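Rustholm says its new dining table will outlast your mortgage

Furniture maker Rustholm has put a price on its Kang extending table, and it is a steep one for a top that comes in a single size and two finishes. The company promises the leaf can be pulled out and pushed back 45 times a month for years without sagging. It has not said how many years, and a request for the test results went unanswered.

The warranty is where buyers should slow down. It covers the frame and legs, but the sliding runners, the part most likely to wear out on any extending table, are covered only for the first 4 months. Replacements come from Monitz, which makes the hardware, and shipping is extra.
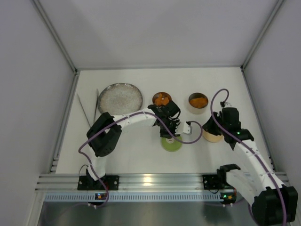

Two robot arms over a white tabletop.

Meinir Foulkes, who runs a small furniture repair shop, has heard this kind of promise before. "They all glide nicely in the showroom," she said. "Bring it to me after a couple of Thanksgivings and we'll see." She would like to know why the leaf is held by screws so short.

Rustholm says more than 300 people have signed up to buy one. Signing up costs nothing and commits them to nothing. The matching Zomumau chairs, first promised for April, still have no price.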